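4. Wrist-View Tracking of Suture Thread on Tissue Pads

4.1 Task and data

The method of Section 3 takes a thread model and updates it from images recorded close to the instrument tip. We tested it on interrupted suturing of a straight incision in a synthetic tissue pad. Each trial covers one stitch, from the first contact of the needle with the pad to the release of the cut tails. Trials were run by two operators, Dilruba Cassim and Tharindu Jayasinghe, on the bench setup described in Section 2. The full set holds 519 stitches, of which 58 were kept back for testing. The split was made by pad, so that no pad used for training appears in the test set.

Thread color was held fixed at black. Earlier work with the Metero tracker used dyed thread in three colors and reported the results together, and we could not separate the effect of contrast from the effect of the tracker. Pad color was left as supplied, and lighting was set once at the start of each session and not changed between stitches.

4.2 Labels

Labels were drawn in Pringle, our in-house annotation tool, by placing control points along the visible center line of the thread. A spline was fitted through the points and checked against the image at full size. Where the thread passed under a jaw or under itself, the annotator closed the segment on one side and opened a new one on the other. Hidden parts were not guessed. Finished stitches, loose fragments and cut tails were given their own label classes, separate from the active thread. The classes matter because they share the color and width of the active thread, and a tracker that relies on local appearance will jump to them when the two come close (Figure 4). 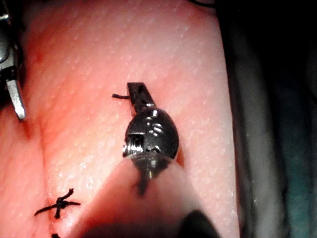
The distance at which such a jump can occur depends on the search band. Our tracker searches along the normal of the predicted center line, and the width of the band grows with the variance of the prediction. After a fast wrist rotation the band may be wide enough to include a tail from the stitch before. We therefore add a term to the matching cost that penalizes any candidate whose local direction differs from the predicted direction. The weight of this term was chosen on the training set and is the same in all results below.

Short strands are a separate problem. With only a small length of thread in view beyond the jaws, the direction estimate rests on few pixels, and the curl at a free end can pull it well away from the true value. For strands shorter than twice the jaw width we drop the direction term and use the position of the jaw tip as an anchor. The jaw tip comes from the arm kinematics, corrected by the hand-eye calibration of Section 2.3.

4.3 Occlusion and blur

The instrument shaft lies much closer to the lens than the pad does and is out of focus in every view we used. Its outline is therefore soft, and a mask projected from the rigid instrument model is too small by the width of the blur. We grew the mask by a fixed margin. Growing it removes some valid thread pixels near the wrist, but it also removes most of the false edges along the shaft, and on the training set the trade was favorable – mean center line error fell, and the number of lost tracks fell with it.

Polished metal causes a second kind of false edge. Highlights on the housing move with the wrist, while reflections of the tissue move in a less regular way. We did not model either. The mask covers the housing, and reflections outside the mask are left to the direction term.

4.4 Loops and crossings

A crossing cannot be resolved from one image when both strands have the same color and width. The tracker keeps two orderings, over and under, and carries both forward until the evidence favors one of them. Evidence comes from the faint shadow a raised strand casts on the pad and from the motion of the strands when the instrument pulls. Orderings are pruned when their cost ratio passes a threshold of 4. In large open loops lying directly on the pad the two strands are well apart for most of their length, so the orderings differ only near the crossing and the extra cost of keeping both is small.

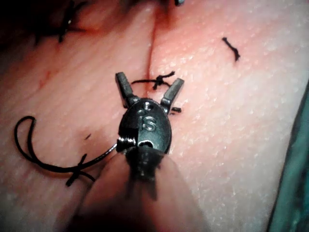 This page was last changed on July 14, 2023.

Knots that have been pulled tight are handled differently. Once a knot is closed, its inner strands are no longer visible as separate curves, and we replace the whole group with a single node that has a position and a set of outgoing tails. A node is fixed to the pad. Tails leaving it may still bend, and are tracked at a lower rate than the active thread.

4.5 Comparison

We compared three variants on the test set: the full method, the method without the direction term, and the Rukison baseline, which fits a single curve to all dark pixels in the search band. All variants received the same images, the same masks and the same starting curve. A track was counted as lost when the estimated free end stayed on a labeled tail or fragment for more than 2 seconds.

The full method had the fewest lost tracks for both operators. Without the direction term, most losses occurred late in the incision, where several finished stitches were already in place. The baseline failed earlier, often at the first crossing, and did not recover without a manual restart. Center line error on tracks that were not lost was similar for all three variants. We take this to mean that the gain lies in choosing the correct strand and that accuracy along the strand is limited by the calibration.

One failure mode is common to all variants. When the free end leaves the view and returns from another side, the tracker treats it as a new segment. Joining the two segments would require a model of thread length, and the length drawn through the pad is not observed.

Luuk Dekker wrote the annotation checks, and Janaka Bandara carried out the hand-eye calibration.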